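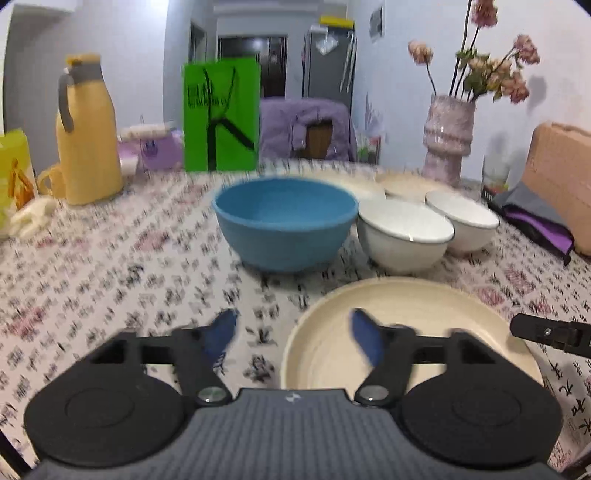
Table Clearing Project — Demonstration Sessions and Grading
Grovmont Student Robotics Forum > Course Projects > Manipulation
17 replies, showing page 1

kfuchs_instructor
Posts: 289

This thread is the official place for questions on the table clearing project. Please read the following before posting.

Each team will record demonstrations with the hand-held gripper and submit them to the shared course folder. The course target is 3,338 accepted demonstrations across all teams. A demonstration is accepted when it begins with both fingertips open, includes one complete grasp and one complete placement, and ends with the fingertips open again. Files that do not meet these conditions will be returned to the team without penalty, provided they are corrected before the close of the December session.

Teams may choose their own tableware. The minimum is 5 objects per table, and at least one of them must be a plate. Tablecloths are permitted.

Konrad Fuchs
Course Instructor

wornis_team
Posts: 41

Thank you for the notice. Team Wornis requests clarification on plates. Our shallow plates have a raised rim, and we have been grasping at the rim with one fingertip inside and one outside. Two of our members hold that the plate should first be moved to the edge of the table and taken from there. Are both methods acceptable within the same submission?

kfuchs_instructor
Posts: 289

Both are acceptable. Please label them separately. A policy trained on mixed and unlabeled grasps performed poorly last year, and the teams concerned lost a good deal of time finding out why.

a.berchtold
Posts: 112

I must respectfully disagree with the permission given for patterned tablecloths. Our team, Brendik, trained first on a plain surface and then on a printed one. On the printed cloth the policy closed on nothing far more often. A pattern of dark characters and flowers gives the network a great many edges that have no relation to the objects. I would ask that the course adopt a plain surface for all recorded work, and that printed cloths be kept for the final test.

Ambros Berchtold
Team Brendik

wornis_team
Posts: 41

With respect to Mr. Berchtold, we reach the opposite conclusion from the same result. If the final test may include a printed cloth, the training set should include one as well. Our own table has a white cloth with black calligraphy and pink patches, and we do not intend to change it unless instructed.

A second matter. Are bowls to be stacked by size or by color? The task sheet says "stack like items" and does not go further.

aebischer_lab_monitor
Posts: 67

By size. The color rule was removed from the task sheet in the second revision. Please download the current copy.

While I am writing: the motion in a number of files is too quick. When the gripper travels fast over the table, the cloth blurs and the frames are of little use for locating the next object. Approach at a walking pace and slow down further once the plate is between the fingertips.

a.berchtold
Posts: 112

I accept the point on speed, but a strict limit would be a mistake. Blurred frames will also occur when the arm runs the policy. Removing every one of them produces a data set that is cleaner than the conditions of the test.

aebischer_lab_monitor
Posts: 67

No strict limit is proposed. Files will be returned only where the object cannot be made out during the grasp itself.

quiet_servo
Posts: 3

I am new to the course and have not yet been assigned to a team. Is a mug lying on its side counted as a separate object class from an upright mug? We were told in the introductory meeting that it was, but I cannot find this in the task sheet.

kfuchs_instructor
Posts: 289

It is the same class with a different starting pose. Record the pose in the notes field. You have been placed with Team Wornis as of this afternoon.

On the matter of tablecloths, I have considered both positions. Printed cloths remain permitted. Each team must submit part of its demonstrations on a plain surface so that the two conditions can be compared. The first 3,000 accepted files will be used for training and the remainder will be held back for evaluation.

a.berchtold
Posts: 112

Understood. I maintain my objection — but Team Brendik will comply. May the held-back files be drawn from all teams equally?

kfuchs_instructor
Posts: 289

I will answer that after the next course meeting.

Page 1 of 2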